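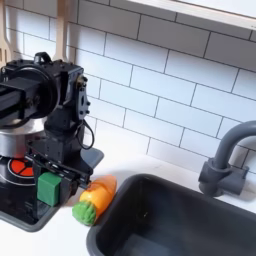 Le petit cube vert, à classer dans les « petites choses ».

Faire tourner les jouets : ma méthode pour retrouver un salon (et des enfants qui jouent)

Je vous parle souvent de rangement par ici, mais je n'avais jamais pris le temps d'écrire noir sur blanc comment on fait tourner les jouets à la maison. Vous avez été plusieurs à me le demander après l'article sur l'entrée, alors c'est parti, prenez un café, c'est un peu long !

Le principe tient en une ligne : une partie des jouets est sortie, le reste dort dans des caisses, et on échange de temps en temps. J'ai découvert ça grâce à mon amie Hongmei Hao, qui a trois enfants et un appartement plus petit que le mien. La première fois que je suis allée chez elle, j'ai cherché les jouets. Ils étaient dans le placard du couloir, rangés dans des caisses avec des gommettes de couleur, et les petits jouaient par terre avec un garage et deux poupées depuis une heure. J'étais verte de jalousie.

Ce qu'il vous faut

Des caisses avec couvercle, de préférence toutes pareilles (les miennes sont des Geltia, elles s'empilent bien mais les clips sont durs pour des petits doigts, ce qui m'arrange)
Quelques paniers ou bacs bas pour les jouets sortis
Des gommettes, ou du ruban de masquage et un feutre
Un sac pour ce qui part
Un endroit où stocker les caisses, pas forcément grand
Une soirée tranquille

Pour les étiquettes, j'ai testé les pochettes adhésives Drisska, très jolies, qui se décollent au bout de deux semaines. Le ruban de masquage tient mieux et coûte trois fois rien.

Étape 1 : tout sortir

Oui, tout. Y compris ce qui traîne sous le canapé, dans le coffre de la voiture et au fond du sac de plage. J'étale un vieux drap dans le salon et je vide tout dessus. C'est le moment décourageant, je vous préviens, on se demande d'où sort tout ce plastique. Mettez de la musique et ne commencez pas à lire les petits livres.

Les enfants, je les préfère couchés pour cette étape. J'ai essayé une fois avec eux, et chaque objet sorti du tas redevenait le préféré de toute la vie. On a fini à 22 h avec le drap aussi plein qu'au départ — plus jamais.

Étape 2 : le premier tri

Je fais des tas, sans trop réfléchir :
ce qui est cassé ou incomplet,
ce qui n'est plus de leur âge,
ce qui sert tous les jours,
ce qui sert de temps en temps.

Le cassé, on le répare dans la semaine ou on s'en sépare. J'avais une boîte « à réparer » qui a survécu à deux déménagements, avec dedans le même camion sans roue. Les puzzles, je les refais une fois avant de décider (bon, je les fais refaire, c'est très bien le mercredi après le goûter). Pour ce qui est trop petit, je garde une caisse pour les cousins et le reste part en don. Vérifiez auprès de l'association avant d'y aller, certaines ne prennent pas les peluches.

Étape 3 : ranger par famille de jeu

C'est là que je me suis trompée la première année. J'avais rangé par type d'objet, toutes les voitures ensemble, tous les animaux ensemble, et quand je sortais la caisse « animaux » ils jouaient cinq minutes avec quarante vaches. Depuis, je raisonne en familles de jeu :

Construire : briques, cubes, rails, planchettes
Faire semblant : dînette, poupées, marchande, déguisements
Bouger : balles, quilles, tunnel
Chercher et réfléchir : puzzles, loto, jeux de société
Créer : pâte à modeler, perles, gommettes

Une caisse doit contenir un peu de chaque famille. C'est tout le secret, s'il y en a un. On sort une caisse et on a de quoi jouer de plusieurs façons sans retourner la maison. Chez nous il y a 4 caisses, plus celle des cousins. J'en ai vu beaucoup plus chez certaines lectrices, et ça marche aussi, à condition d'avoir le placard qui va avec !

Pour les petites choses (perles, cubes isolés, fruits minuscules de la dînette), prenez des pochettes zippées ou de vieilles boîtes à thé. Sinon elles tombent au fond et on ne les revoit qu'au déménagement.

Et les gros jouets ?

Question qui revient à chaque fois. Le circuit en bois, la maison de poupées, le cheval à bascule, on ne va pas les mettre dans une caisse. Je les laisse en place et je fais tourner ce qui va avec. Pour une cuisine, par exemple, le meuble reste, et ce sont les accessoires qui changent : un mois les légumes, un mois les gâteaux, un mois la vaisselle de camping. L'effet est assez bluffant, ils se ruent dessus comme si elle venait d'arriver.

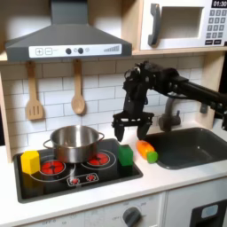 Hotte grise et micro-ondes réglé sur 01:30, version jouet.

Même chose pour la maison de poupées : on garde les murs et on échange les habitants. Ma fille a hébergé des dinosaures tout l'hiver, avec des règles de vie commune très strictes.

Si un gros jouet ne sert plus du tout malgré ça, je le passe dans la chambre pendant une ou deux semaines avant de trancher. Parfois il suffit qu'il change de pièce. Notre cheval à bascule a été boudé au salon et il est monté tous les matins depuis qu'il est devant la fenêtre du couloir, allez comprendre.

Étape 4 : étiqueter et cacher

Une gommette de couleur par caisse, et sur le couvercle la liste rapide du contenu. Ne faites pas d'inventaire ! Xiuying Peng, une lectrice fidèle, m'a écrit qu'elle avait tout saisi dans un tableau, 529 lignes, et qu'elle l'avait abandonné au premier échange. Trois mots au feutre suffisent, du genre « rails, docteur, loto ».

Ensuite, on cache pour de vrai : haut d'armoire, cave, sous le lit des parents. Une caisse visible est une caisse réclamée. Si vous stockez à la cave, glissez un sachet absorbeur d'humidité dedans et gardez les peluches et les livres en haut.

Étape 5 : échanger au bon moment

Je n'ai pas de calendrier. Je change quand ils tournent en rond, quand ils vident les bacs sans jouer ou quand les disputes montent d'un cran. Ça tombe à peu près toutes les trois semaines, moins souvent en été. J'échange le soir et ils découvrent tout au réveil, c'est devenu un petit événement.

Deux choses ne bougent jamais : les doudous, évidemment, et le jouet « du moment ». Chez mon fils, c'est Koo, un pingouin en tissu à qui il manque un œil. Koo ne va pas dans une caisse. Il n'y est allé qu'une fois, par erreur, et j'ai ouvert la cave en pyjama.

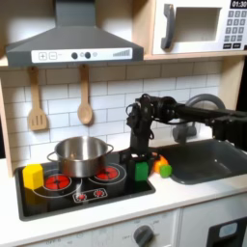
Vos questions

« Ma fille réclame un jouet rangé, je cède ? »
Oui, mais contre un autre. Elle choisit ce qui repart, on fait l'échange ensemble et on referme la caisse. En général elle a oublié le lendemain.

« À partir de quel âge ? »
J'ai commencé quand mon aîné avait 12 mois, avec deux petits paniers. Pour les plus grands, autant les associer, ils préparent leur caisse eux-mêmes et ils sont beaucoup plus sévères que moi.

« Et les cadeaux de Noël ? »
On en profite quelques jours, puis une partie rejoint les caisses. Prévoyez de la place dès octobre, je le dis chaque année et chaque année je m'y mets le 26 décembre.

« Les briques, on les compte comme un jouet ? »
Les miennes sont dans un grand sac de jeu Draltach qui se referme avec un cordon, et elles restent sorties presque tout le temps. J'ai renoncé à les trier par couleur. Une copine en a 3000 dans des tiroirs par nuance de bleu, je l'admire et je ne l'imiterai pas.

Si vous vous lancez, dites-moi en commentaire combien de temps vous a pris le premier tri et où vous cachez vos caisses — je cherche toujours une place pour celle des cousins, qui est pour l'instant derrière la porte de la buanderie.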